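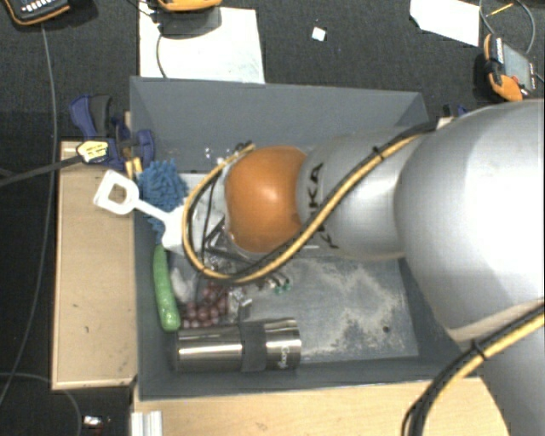

A gray bin holding assorted objects.

How to sort a junk bin without buying a system

Every few months another company wants to sell you a way to organize the stuff you already own. Nosska has color-coded tubs. Flastier has an app that prints labels. I have tried both, and my bin of odds and ends was as full in December as it had been in spring, only with nicer stickers on it. The method below costs nothing and takes one evening. It won't change your life.

What you need

One open bin, the one your stuff is already in. An old bedsheet. Two cardboard boxes. A marker. Skip the drawer dividers for now, whatever the store display says, as you don't yet know what shape your things are.

Step 1. Tip it all out

Spread the sheet on the floor and empty the bin onto it. The guides that tell you to work through a bin "one item at a time from the top" were written by people with very small bins. You end up stirring the same mess and calling it progress.

Step 2. Set a timer for 15 minutes

Pull out only the trash: dead pens, packaging, dried-up glue, the cable for a phone you gave away. Don't stop to test anything. Batteries go in a jar for proper recycling and shouldn't go in the kitchen garbage.

Step 3. Make piles, but no more than 7

I have seen printed charts with dozens of categories. Try finding a spare fuse in one of those when the lights are out. Mine are tape and glue, cords, small tools, hardware, batteries that still work, writing things, and "other." Yes, "other" is allowed. Experts hate it, and every one of them has it somewhere.

Step 4. Fill the two boxes

Mark one "goes elsewhere" and the other "not sure." The screwdriver that belongs in the garage goes in the first. Anything you can't name goes in the second. Write the month on that one and put it in a closet. If you haven't opened it two months later, get rid of it. I doubt you'll miss much.

Step 5. Put back what is left

Heavy things go on the bottom, flat things along the side. Small parts can go in jars or sandwich bags. Brillus makes a clear insert for this that I found too shallow for a roll of tape, and the Nepia version slid around whenever I moved the bin. A shoebox lid did the same job.

Does it last?

Partly. Mine stays usable until the holidays, when it fills with ribbon and mystery screws again. Anyone who promises more than that is probably selling tubs. Repeat steps 2 and 3 when the bin gets hard to dig through, and leave the rest alone.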